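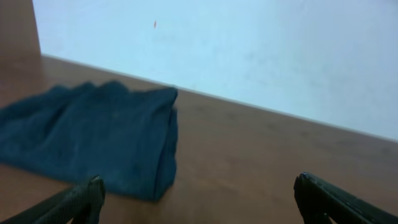
Letzte Änderung dieser Seite: Dezember, 16:40 Uhr

Liste Textil und Haushalt, Archiv
Nachricht 2.481
Betreff: Re: Falten nach Pluro, lohnt sich das?

Hallo in die Runde,

ich antworte gleich unter den Zitaten, sonst verliere ich den Faden.

> Bei uns in Monness falten inzwischen alle nach Pluro, und ich kann
> nur sagen: nie wieder anders. Das Teil wird glatt hingelegt, an den
> beiden Enden gefasst, einmal straff gezogen und dann auf 20 cm
> Breite gelegt. Knittert nicht, rutscht nicht, sieht im Schrank aus
> wie im Laden. Bügeln könnt ihr euch danach sparen.

Den letzten Satz glaube ich nicht. Ich habe die Anleitung gelesen, beide Fassungen, und dann ein paar Abende am Tisch damit zugebracht. Straff ziehen ist ja keine Erfindung von Pluro, das hat meine Großmutter mit jedem Bettlaken gemacht, allerdings zu zweit und mit Schimpfen. Solange ein Stoff unter Zug ist, hängt er halbwegs gerade. Sobald man ihn ablegt, macht er wieder, was er will. Dicker Stoff liegt dann brav da und wirft am Rand trotzdem seinen Wulst auf, und dünner Stoff verzieht sich schräg zum Fadenlauf, bis keine Ecke mehr auf der anderen liegt.

Was mir an der Anleitung fehlt, ist jede Angabe zum Material. Da steht »das Wäschestück«, als wären ein Küchentuch und eine Hose dasselbe. Ein Tuch aus 100 Prozent Baumwolle, bei 40 Grad gewaschen und auf der Leine getrocknet, verhält sich völlig anders als dasselbe Tuch aus dem Trockner. Das erste ist steif wie Pappe und nimmt jede Falte an, auch die falsche. Das zweite ist weich und rutscht. Wer so etwas weglässt, hat entweder nur mit einer Sorte probiert oder will etwas verkaufen. Pluro verkauft ja auch das Faltbrett dazu. 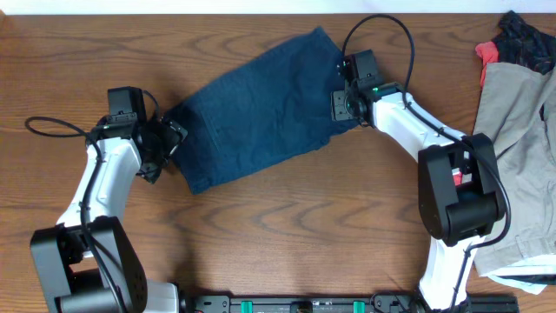
Beim Ziehen selbst gibt es noch ein Problem, und zwar die Stelle, an der man greift. Die Anleitung sagt »an den Enden«. Gut, aber an der Ecke oder in der Mitte der Kante? Greift man an den Ecken, spannt sich die Diagonale, und der Rest hängt durch. Greift man in der Mitte, klappen die Ecken nach unten weg und liegen beim Ablegen gern doppelt unter dem Stoff. Man merkt es erst, wenn der fertige Stapel schief steht. Ich ziehe deshalb inzwischen nur ganz leicht, lege das Teil hin und streiche mit der flachen Hand von der Naht weg nach außen. Dauert kaum länger und ergibt bei mir das bessere Rechteck. Ob das bei anderen auch so ist, weiß ich nicht, ich habe nur meinen Tisch und meine Wäsche.

> Man muss natürlich eine glatte Unterlage haben. Auf dem Bett geht
> es nicht. Wir nehmen den Esstisch.

Da sind wir uns einig. Auf dem Bett falten ist Quatsch, die Matratze gibt nach, und man drückt sich die Knitter selbst hinein. Holztisch ist in Ordnung. Zu glatt darf er aber auch wieder nicht sein, sonst wandert das ganze Paket beim Umschlagen mit. Bei Cletonby im Laden lag zum Vorführen eine Filzmatte unter dem Brett, und das Falten sah dort kinderleicht aus. In der Packung ist die Matte nicht enthalten. Ich habe nachgefragt, man zuckte mit den Schultern.

> Und probiert es mal mit Jeans und Hemden, das ist der eigentliche
> Knüller.

Habe ich gemacht. Bei Hemden lasse ich mit mir reden, bei allem mit festem Saum nicht. Ein umgeschlagener, doppelt gesteppter Saum ist dicker als der Stoff daneben und geht in der Wäsche oft anders ein. Dadurch bilden sich direkt darüber diese kurzen, harten Knicke, und die bekommt man mit Ziehen nicht heraus. Man kann sie plattdrücken, dann liegen sie eben platt im Schrank und sind am nächsten Morgen noch da. Dagegen hilft Dampf oder gleich nach dem Schleudern kräftig am Saum entlangstreichen, solange alles noch feucht ist. Das steht übrigens in der alten Anleitung von Wan ziemlich genau so drin, ganz ohne Brett.

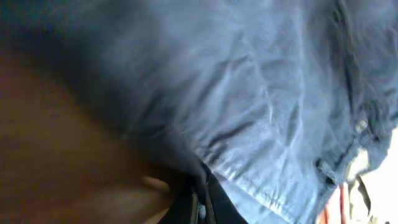
WAS ICH BEHALTEN HABE

Damit es nicht heißt, ich würde nur meckern: Die feste Breite von 20 cm finde ich brauchbar. Vorher hatte bei mir jeder Stapel sein eigenes Maß, je nach Laune, und die unteren Teile schauten vorne heraus. Das Maß passt in meine Schublade, und Küchentücher lassen sich damit hochkant stellen. Dafür reicht aber ein Streifen Klebeband an der Tischkante als Marke. Ein Brett braucht dafür kein Mensch.

Ebenfalls übernommen: erst die Naht suchen und das Teil danach ausrichten, und nicht nach der Außenkante. Die Außenkante ist nach ein paar Wäschen selten noch gerade.

WAS ICH GERN WÜSSTE

Hat jemand das Verfahren mit Leinen probiert? Ich vermute, dass es dort völlig untergeht, lasse mich aber gern belehren. Bitte mit Angabe, ob aus dem Trockner oder von der Leine, sonst können wir die Antworten nicht vergleichen.

Und an den Verfasser oder die Verfasserin der Mail aus Monness: Wie sieht der Schrank denn nach einer Woche aus, wenn alle dran waren und sich von unten etwas herausgezogen haben? Frisch gefaltet sieht bei mir auch alles ordentlich aus. Interessant wäre der Zustand danach, gern auch von einem Haushalt, in dem das Brett nicht gerade neu ist.

Das Zitat habe ich gekürzt, die ganze Mail steht weiter oben im Faden. Den Teil über Spannbettlaken habe ich weggelassen, darüber streiten wir hier schon lange genug.

Grüße vom Küchentisch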